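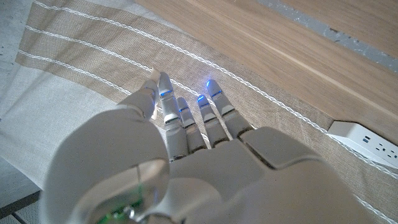

4. Waiting at the Locks

4.1 How I ended up counting boats

I should say up front that I came to this as a boater first and a researcher second. My partner and I took our old cruiser, the Clarness, through the canal in April, and by the second lock I had a notebook on my knees and was writing down who spoke to whom. The plan had been to study mooring fees. But the fees were dull and the talking was wonderful, so this section is mostly the talking.

Waiting is a big part of canal life that travel research tends to skip. People write about the scenery, the towns and the price of diesel, and then the hour you spend tied to a slimy wall below a closed gate gets half a line. I think that hour is where most of the useful stuff gets passed along. Where to buy bread, which pontoon has a dead power post, whether the keeper at Drurar takes his lunch early (he does, and you'll wait for him).

4.2 Who talks first

My notes cover five locks, all on the same stretch, and I worked from the deck the whole time. I wrote down a conversation only if it crossed from one boat to another. Shouting at your own crew didn't count, or I'd have run out of paper!

Almost always the crew already tied up spoke first. They had the rope hooks, so to speak, and the newcomers needed one. A line gets taken, someone says thanks, and then you're off: where did you start, how deep do you draw, is that the original engine? Rental crews were the exception. They tended to arrive a bit flustered and go straight to asking questions, which the older hands seemed to love.

Ákos Bodnár, whose barge Vundell shared three of the locks with us, thinks the order matters less than the rope. In his view, once you've held somebody's line you're responsible for them until the next town. I'm inclined to agree, though I can't show it from my notes alone.

4.3 Weather, dogs and Sundays

Rain cut the talk down a lot, as you'd guess. Wind did the opposite — everyone was out on deck fending off, so everyone was within earshot. Dogs helped in any weather. Sunday was the busiest day for boats and the quietest for conversation, and I still don't have a good explanation. My best guess is that the day-trippers were in a hurry to get home, but I didn't ask them, and I should have. I'll come back to that gap in Section 5.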